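Breakfast data, part whatever this is

Quick one tonight, have to be up early. People keep asking when the second half of the gripper post is coming and the answer is soon, it's half written, it's been half written since April.

What I've been doing instead: breakfast. Toast and fried eggs on plates, two arms, me driving. Every try gets saved and goes into the pile, and the pile is what the thing learns from. The pile is at 431 good ones as of this evening. I told Mattes Wiegand I'd have 587 before we train again. Where that number came from, he has a spreadsheet. I don't argue with the spreadsheet.

The task on paper, one line: move the food between plates, nothing on the cloth at the end. That's the whole instruction sheet. The old sheet from the Wotden job ran to four pages and we all did it differently anyway, so I went short this time.

Mornings are best. I'm slow after lunch and you can see it in the recordings, long pauses over the plate where I'm just thinking about nothing. Mattes wants those trimmed. I'd keep some of them. A model that never sees hesitation doesn't know what to do when it has to wait - but that's a feeling, I have no plot to show you.

Grid cloth stays. I know, it looks like a math notebook. I like it for setting plates back somewhere near where I want them and it's easy to pull straight. Someone in the comments last time said the lines would leak into the policy and it'd fall over on a plain table. Could be! Second cloth is on order, plain brown, and I'll do a batch on that before we get to the end.
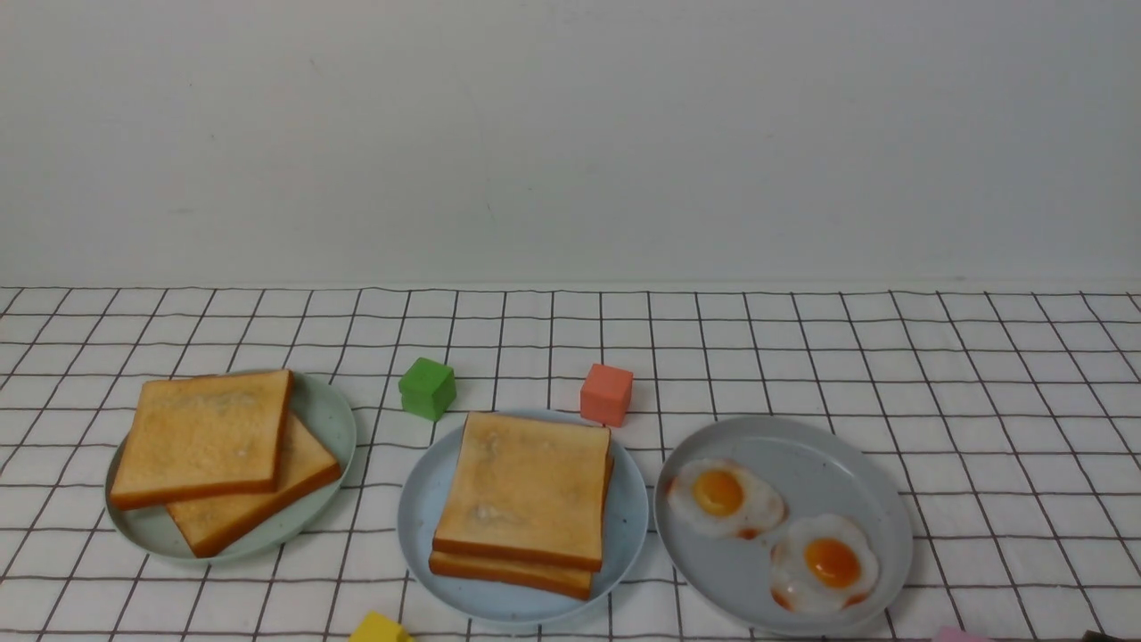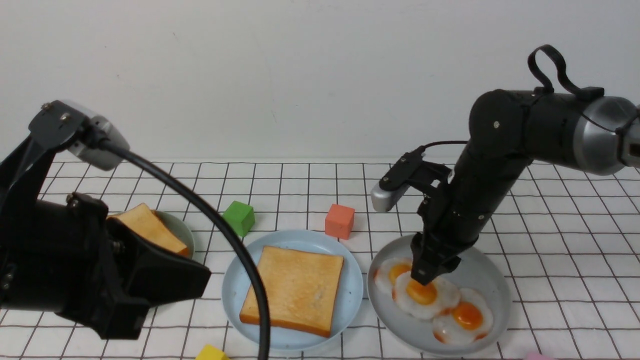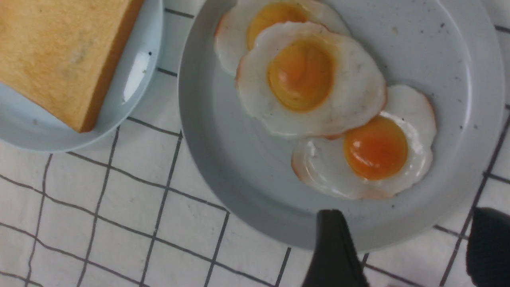
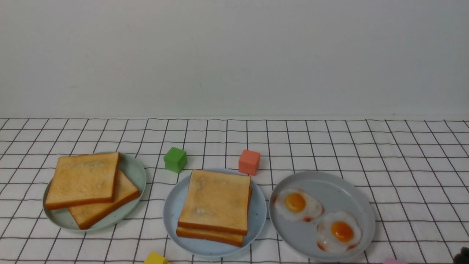

Page 2

OK so, eggs. Eggs are the hard part and I did not expect that. Toast has a crust, toast has a thickness, you get a finger on each side and it comes up. The eggs lie flat and they overlap. When three are in a chain on the gray plate the yolks are all you've got to aim at and the wrist view is the only one I trust. From the head view I'm always sure I'm over the middle egg and then I switch and I'm off to one side, touching two of them.

So rule one now, go to the wrist picture before closing. Rule two, if two eggs come up together, let go, back out, try again, and KEEP the recording. I used to throw those out. Went back through the discard folder last week and there were tries in there with a nice clean recovery in the last few seconds, exactly what we're short of. Annoying. I pulled back what I could. Some were gone.

What I do throw out now:

- anything where I bumped a plate and it slid more than a square
- anything where the recording starts after the arm is already moving
- anything where I was talking to someone and you can tell

The last one is judgment. Mattes says it's not a real criterion. It is though.

Starting layouts. This is the bit I'd do differently if I was starting over. First hundred or so I set everything up neat, toast squared on the plate, eggs apart, because I'm like that. Then we trained on it and it could do neat and nothing else. Turn the top slice a bit and it went for the corner and just pushed. So now I stack them badly on purpose. Crossed, half on half, one nearly hanging off the rim. Straight stacks still go in too, just not every time. I shuffle the number of slices and eggs per plate as well and I write the start layout in the log before I begin, not after. After, I get it wrong.

The cubes. They're in there as clutter and I move them a little between batches, not much. The arm is supposed to leave them alone. In the early runs it picked up the green one and tried to serve it, which, fine, it's toast sized in one direction I guess. Hasn't done that since I put more clutter runs in, but it also hasn't been tested properly, so don't quote me.

Cable on the left wrist. It swings. It goes right across the middle plate in the head view when the arm's at certain angles and covers up part of the toast. I taped it once and the tape lasted a session. There's a clip on the Janssen mount that's meant for this and I've ordered two. Until then it's in the data and the model will have to live with a black line over its toast. Might even be good for it? I go back and forth.

Storage: moved everything off the laptop and onto the Pirport box, names are now date-layout-try so I can sort them without opening them. If you're doing this at home please name your files from day one. I had 100 of them called test_final and spent an evening I won't get back.

Also tried labeling with Wemorine for a couple of sessions, where you mark grasp and release on the timeline. Works ok. The shortcut keys are in a weird place and I kept marking release when I meant undo. Going to do one batch fully marked and see if it changes anything in training before I commit to going back over all of them.

Next: finish the count, brown cloth batch, then train over the weekend and leave it alone. After that maybe a bowl. Mattes wants pancakes, I said no, pancakes are eggs again but bigger.

Oh and for whoever emailed about glare on the plates - yes, it bothers me too. Haven't fixed it. Turning the lamp toward the wall helped a bit, then the eggs went dull and I turned it back. If you've got a trick for shiny plates under one lamp leave it in the comments, I do read them, I'm just slow to anwser.

Gripper post soon.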